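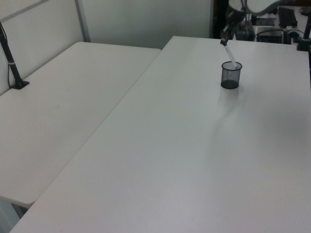 Fig. 3. Two tables with the gap left open, mesh cup on the right-hand table.

Setting up the paired tables

The Hovland leaflet says two of these tables "join into one seamless surface." I have my doubts. Set them up as two tables and you will be happier with them.

1. Stand the first table with its back edge against the partition. Check that the partition is steady before you push anything up to it.

2. Bring in the second table at whatever angle the room allows. Leave a narrow gap between the two. Squeezing them tight only makes them creep when somebody leans.

3. If you use a clamped pole, fix it near the back edge of the table, tighten by hand, wait 8 minutes and tighten again. The leaflet skips the second round.

CAUTION: Do not bridge the gap with a board or a tray. Pens roll into it too, so keep them in a cup.

4. Run any cable along the partition and let it drop near the base of the pole. Leave some slack.

5. Put the pen cup well in from the edges. A wire-mesh cup is fine - you can see what has sunk to the bottom - but it weighs very little, and long markers lean. Three markers is plenty.

Note: The "wipes clean with a dry cloth" claim holds for fresh marker only. For anything older, use a damp cloth and test a corner first. Matte white shows every smear, whatever the Luvville catalog promises under item 1862.

6. Look over the clamp again in August, or whenever the tables get moved. If it has slipped, do not add padding. Take it off and start over from step 3.

Rafferty Brannigan, revised 2019-07-18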